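3.2 What we bought, and what we wish we had bought

I should say at the start that I did the budget for this project myself, on a spreadsheet I inherited from Mairéad Coughlan, and that I'd never bought a robot before. Our first quote came from Prototar and our second from Inora, and the two were so differently laid out that it took me most of March to work out they were offering nearly the same arm! Prototar put everything into one figure. Inora listed the arm, the controller, the cables and the training day on separate lines (the training day cost more than the cables, which surprised me, and we never used it).

We went with Inora in the end, mostly because the delivery date suited us. The gripper was a separate purchase from Hirano, and this is where I got the sums wrong. I had allowed for one set of fingers. We ended up ordering 4 sets over the project, at 69 euros a set, plus postage each time, and I'd now put the whole lot on the first order and be done with it. Spare fingers are dull things to ask a funder for, but a week spent waiting for a parcel is worse.

The other line I'd change is the one I called "sundries". I gave it 400 euros and it was gone before we had recorded any trials. It paid for tape, clamps, printed number sheets, a longer network cable and a second mounting plate, after I measured the first one badly. Figure 3 shows the fingers over the floor, with part of one printed sheet at the side. 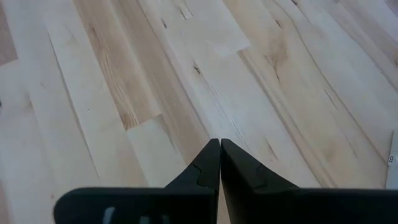 Figure 3. Gripper fingers above the wooden floor.

Software was the easy part, I'm glad to say. We took the Potiretti licence for one seat and shared it, which meant a certain amount of shouting down the corridor, and I'd pay for a second seat next time before I'd pay for a better arm. I'd also ask for the service contract to be priced separately from the warranty, as ours were bundled and I still can't tell you what either of them cost. The full list of purchases, with the prices we paid, is in the appendix.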